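# Teaching by hand: tips from the Jatstead kitchen table

Most advice on showing a robot a household task assumes you have a lab and an intern. Tahira Farooqui and I have a table, two hand-held grippers and opinions. We've sent 196 recordings to Sumel since December, and these are the habits that stuck.

**Do the job bare-handed first.** Pick the thing up, put it where it goes, and watch what your fingers do. You'll find you cheat constantly: a pinky steadies the bowl, a hip shuts the drawer. The gripper has no pinky and no hip, so work out a version without them before you hit record.

**Slow down, then stop slowing down.** Everyone's first take looks like defusing a bomb. Everyone's tenth looks like clearing the table with guests at the door. Aim for the speed of a person putting away dishes while listening to the radio.

**Set the starting spots and write them down.** Masking tape under the edge of the mat works. Move things a hand's width between takes so the robot doesn't conclude that socks live at one exact point in the universe.

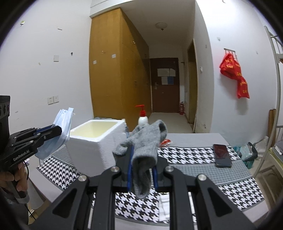 Soft goods deserve their own session, after coffee. A mug gives you a handle and a clear conscience, but cloth has no correct side and changes shape the moment you lift it. Take a knitted glove by a good fold in the middle and let the rest hang, as with the gray one, and don't fuss over the end that droops. A pleated face mask is worse on account of the ear loops. Bunch the pleats upright between the tips and leave the loop to dangle, but look where it's dangling before you travel over anything tall, such as a pump bottle with its nozzle sticking out. Lift straight up, pause for a breath, then go sideways.

**Two grippers, one boss.** When you're working as a pair, one person calls the moves out loud. Chunhua Yan and I once tried doing it by instinct and spent an evening apologizing to a dish towel.

**Keep the fumbles, label them.** If you drop something and pick it up again cleanly, that take is useful. If you drop something and swear at it for a while, trim it. We allow up to four regrasps before starting over.

**On driving by remote.** The Ornach arm is fine for lids and boxes. For fabric I still go back to the hand-held tools - you feel the tug through the grip, and on the remote you find out about the tug when the mat comes along too.

**Wipe the jaw tips.** Lint builds up. So does jam.

Next up is pillowcases. Tahira has asked for that one to be scheduled while she's away.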